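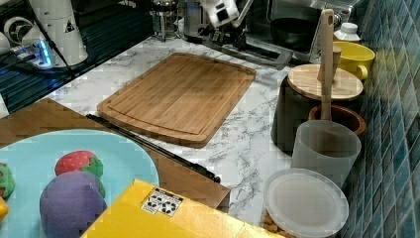
Quiénes somos

Mesteck es una asociación pequeña de conservación de anfibios y humedales de montaña. Empezamos con una charca medio seca, la de Alusel, y un cuaderno prestado. Ahora son 30 charcas bajo seguimiento, casi todas en fincas privadas, con permiso del dueño (siempre por escrito, ojo).

Qué hacemos. Censos nocturnos, de marzo a septiembre. Limpieza de lodos. Vallado temporal en carreteras cuando los sapos bajan a criar. La pasada temporada cruzamos a mano 866 ejemplares, sapo común sobre todo y algún tritón despistado.

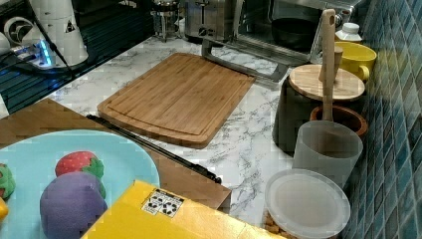 Tabla de bambú y tostadora en la encimera.

Quién está detrás. Hubert Widmer, biólogo, fundó esto y sigue llevando los censos. Tres personas más en campo, a media jornada. La base de datos la mantiene Koskela, un estudio de informatica que nos cobra poco y contesta rápido.

También damos charlas en colegios. Hora y media, botas de agua obligatorias si hay salida. Para reservar, escribir con tiempo, en primavera no damos abasto.
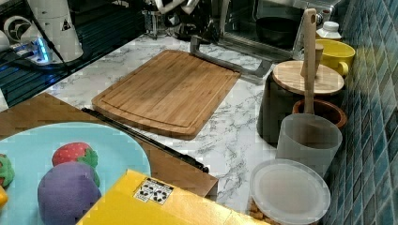

Las cuotas de socio pagan el gasoil, las linternas y los análisis de quitridio, que son lo más caro con diferencia. El resto sale de Aswood, la fundación que nos cedió el vivero viejo: 300 metros cuadrados donde criamos planta de ribera autóctona. Nada de especies de acuario, por favor no nos las traigais.

Memoria anual: se manda por correo a quien la pida. La última va con retraso, estamos en ello.

Usamos cookies propias y de terceros para mejorar su experiencia. Aceptar | Rechazar | Configurar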